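Home | Posts | Parts Bin | About
Filed under: Grippers & Other Regrets
Nov 17, 2025 - posted by admin

I have now spent more on fingers than on my couch. The Berka set came in April, the Skondley set followed, and both claim to handle "soft linear goods," meaning string. String is where my confidence goes to die. The Skondley pair cost 305 dollars and has pointed tips, so yellow cord it was. 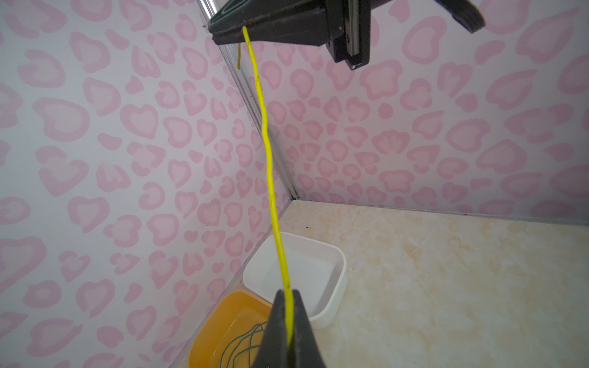 Swati commented on the last post that pointed tips are fine until the cord rolls, and that I should try softer pads before blaming the controller. Fair. I had already blamed the controller, in writing, to its maker.

Next argument: one arm or two. With two you get a second grip on the cord and a second set of ways to be wrong. The perforated ring makes it worse, as the cord has to come up through the middle.

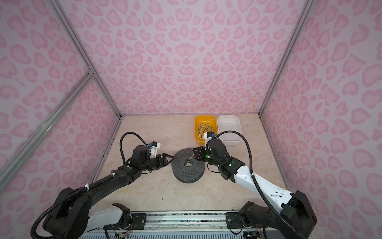
Grerik Hobby Automation Club - Bench Notes

My log says 719 grips, and I'm not sharing the ratio. Wrist cameras are the part I'd buy again. From the side everything looks lined up, and then the wrist view tells you the truth about your fingertips.
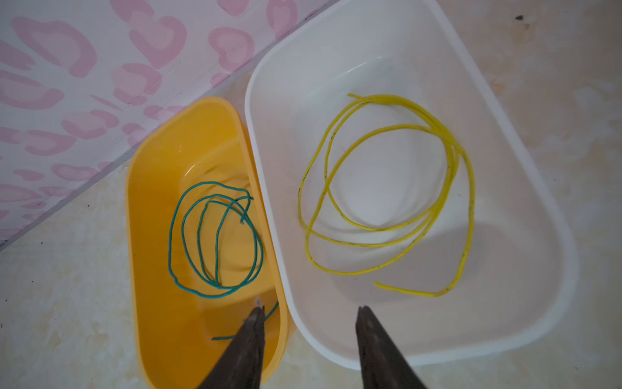
The Berka fingers go back on this week, with four new pads and the force limit turned down to 6. I still owe the controller people an apology, and I'm hoping they've stopped reading.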